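Unit 6: Manual demonstration work and the people who do it

Course notes, Automation and Work. Prepared by Debashish Cassim for the February block.

6.1 Where the work sits

Most accounts of automation start with the finished machine. These notes start earlier, with the staff who handle objects so that a machine can later be trained to handle them. At the Mudurstead site the task is recorded through hand-held grippers. The worker closes the fingers on an object, moves it and releases it, and the device logs the motion. No robot arm is needed at this stage.

The objects are household and office items. A small framed picture is a useful case: it is thin and rigid, it can stand upright, and it has a face that should not be scratched. Contact near a corner tends to turn the frame before it lifts.

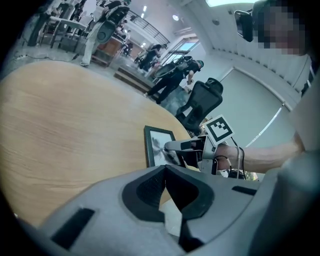
6.2 What changes in the job

Before the change, staff at Mudurstead packed goods by hand and were measured on output per shift. They are now measured on accepted recordings. A recording is rejected if the object slips, if the hand moves too fast, or if the grip is changed halfway. The Rendach schedule sets a target of 155 accepted recordings per shift and allows 19 rejections before a supervisor reviews the method.

Three effects follow. Speed matters less than evenness. Skill that was held in the fingers has to pass through a tool, which removes most of the sense of touch. Staff also work closer together, often several to a room, and must keep track of one another while looking down at the task.

With a flat object the usual method is to bring the two finger pads in on opposite sides and keep the frame close to the table until the grip is firm.

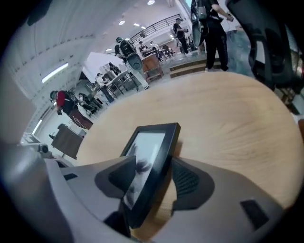
Wrist load should be considered at the same time. The tool adds weight ahead of the hand, and holding a tilted object steady is static work – more tiring than its short duration suggests. The Beaudoin guideline used on this course asks for a change of task every 19 minutes.

6.3 Points for the seminar

Who owns the recorded skill once the worker has left the site?
Should a rejected recording be paid?
Arkik collected 969 recordings in its pilot and then cut the packing team by 6 posts. Decide which of the two figures should have been reported to staff first, and why.

Read section 6.2 again before the session and bring a written answer to the second question, one page at most.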